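11 October 2020

1/ I want to write a few posts about the new Itness record, because I listen to it every evening now and my friends are tired of hearing about it from me. It is called Porport. Eight tracks, the longest is 18 minutes.

2/ First, who is Itness. A producer who plays live, mostly with one drum machine and two old synthesizers. No laptop on the stage. The early records were fast and a little cold. I liked them, but I did not love them.

3/ Porport is slower. You notice it already in the first track, where the kick drum comes only after a long time. Before this you have only a soft organ sound and something like rain on a metal roof. I think it is a shaker with very much echo, but I can be wrong.

4/ My favorite is "Qudah." The bass line has six notes and it does not change until the end. What changes is the weight of it. In the middle the low part is taken away and you hear just the click of each note, and then it comes back so gently that I missed the moment the first few times.

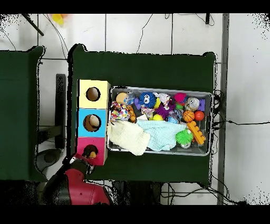 5/ The second half of "Qudah" is also where the voice comes in. It is not singing exactly, more a person who speaks to herself in the next room. I tried to understand the words with headphones and I could not. Maybe it is better so.

6/ Something for people who play records: the intro of "Qudah" is very long and clean, so it is easy to mix. The outro is the opposite. It stops with a hard cut, and if you are not ready you stand there with silence. I tested this at home, luckily.

7/ The 18-minute track closes the record. I was afraid of it, I admit. Long tracks are often a short idea with much patience. This one has three or four real parts, and the change from the second to the third — when the hi-hat moves to the off beat and the chords go up — is for me the best minute of the year.

8/ What I like less: track three. It has a big vocal sample that I have heard in other house records, and it sounds like it was made for a festival. After two quiet tracks it is as if somebody turned on the kitchen light. I skip it most of the time.

9/ About the label. Cluvico is small and they press little. The first edition was 3000 copies and came out in August. My copy has a small noise at the beginning of side B, but I cleaned it and now it is almost gone. The sleeve is thin paper, so please put it in a plastic one.

10/ If you buy the digital version, take the lossless files. I compared with the compressed ones on my normal speakers, nothing expensive, and the rain sound from the first track becomes a kind of sand. On the rest I hear no big difference.

11/ A person asked me under an older post if this is music for dancing or for home. I would say the first four tracks are for home, except number three. The others I would like to hear in a dark room at five in the morning, with many people. This year we have to wait for that.

12/ There is also a recorded live set on the Cluvico page, where Itness plays "Qudah" much faster and with a different bass sound, dirtier. The beginning is too quiet, so turn it up, and then be ready to turn it down again when the drums start!

13/ Small correction to post 2: the drum machine is one, but the synthesizers are also used with a tape delay, as it says on the back of the sleeve. I did not want to forget the delay, you hear it everywhere on side A.

14/ If you know other records with this slow, patient kind of house, please write them below. I have already the obvious ones. I prefer things with real endings — not a fade-out, if possible.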